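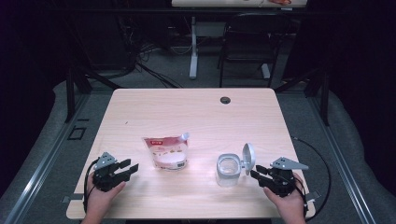 Looking After Your Records at Home

My uncle left me 181 records and not one clean sleeve among them, so I learned most of this the slow way, on the lounge room floor with a pot of tea going cold beside me. If you've just brought home your first box of soul or highlife from the market at Kolora, have a read before you drop the needle on anything!

Hold a record by its edge and its label, never the grooves. Brush it dry before every play, with a carbon fibre brush held lightly while the platter turns, and let the bristles follow the grooves around. Two turns is plenty.

For a proper wash I use distilled water, 300 ml of it, with a single drop of plain dishwashing liquid, and a soft cloth that has never met fabric softener. Keep the label dry - an old jam jar lid held over it works a treat - then rinse with more distilled water and stand the record in a clean dish rack until it's completely dry.

Store them upright, snug but easy to flick through, and well away from the heater and the afternoon sun. I lost a lovely Tolentino live album to a windowsill one summer and I still haven't found another copy with the same colour cover.

New inner sleeves are worth every cent. Hyun-seo Kwak at Disturcombe sells the paper-and-poly ones in packs of 21, and she'll put a pack aside if you ring first.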